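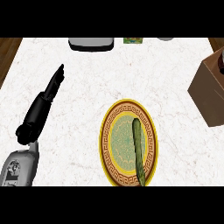
Three teams from the Olcombe high school robotics club have made it through to the regional kitchen challenge on Saturday, and none of them has yet been allowed near a real kitchen. The whole qualifying round was run in simulation, on a marble countertop grander than anything in the school's own cooking room. Each team gets one arm and a job to do with whatever has been left on the counter. In the club's current practice layout that includes a cucumber lying on a gold-rimmed plate with a Greek key border, the sort of plate a great-aunt keeps for visitors. The arm starts well off to one side with its gripper empty, and the students' code has to do the rest.

Results have been mixed. "We had a very good week in April, and then we changed something," said club supervisor Frans Michiels, who teaches maths and has been asked at home why he talks about salad so much. He declined to say what was changed, or by whom.

Points are given for picking the cucumber up, moving it and putting it down gently. Points are lost for touching the plate. Team Benavides, named after a favourite pizza shop, lost 10 in its first run and has since rewritten its approach from scratch. Team Tosen says its program is finished, though members were still typing when asked.

The regional round will be held at the Skollby community centre, with doors open to families from 9 in the morning. Teams bring their own laptops. Lunch is sandwiches, made by parents.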